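Kisitz hand gripper build: questions we keep getting

What is it? A two-finger gripper you hold and squeeze. Printed gray shells, black jaws, yellow tips. We build them in the shared shop at Pukavano and test on whatever is on the table, mostly tubes and bottles.
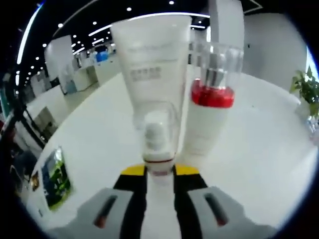
Page last changed: June

Which tips should I print? Yellow ones, soft filament. Hard ones let squeeze tubes slide. Grab a tube at the neck if you can, the belly just folds.

How many do I need? One to start. Get 2 if you want to practice handoffs, one tool to another. Slower than you think. Let go last with the tool that had it first.
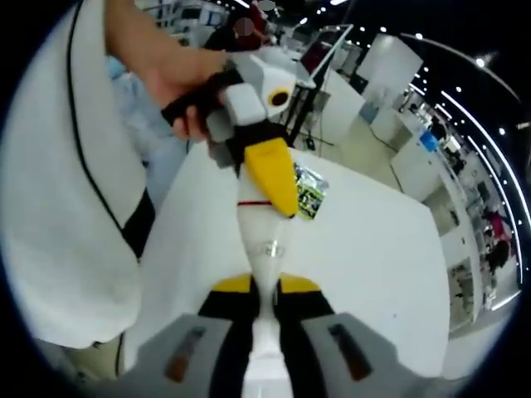 Stavros Psarras wrote in that his jaws kept closing crooked untill he sanded the pivot holes and swapped the left spring, and he'd like that in the guide. Fair. It's going in.

How long is the print? 112 grams of filament for the pair of shells, overnight on the shop's Fuvetti. Don't scale it, the screws won't fit.

Do I need a special table? No. Flat, wiped down. White is fine but white bottles get hard to pick out on it, so put a tray or something colored near by.
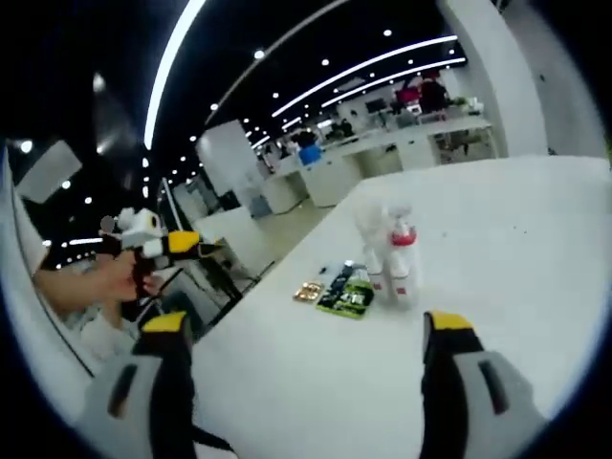
Photo: Kourkoulas workshop group

How often do the tips wear out? We change ours at 600 grabs. Sooner if they go shiny. Pull the old one straight off, no glue.

Thin flat packs?

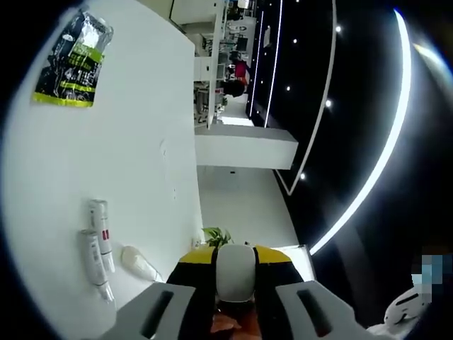 Same tips, lower angle, go for the crimped end. Still the worst thing to pick up. New jaw file when it's ready, no date yet.

Can I sell them? Ask first.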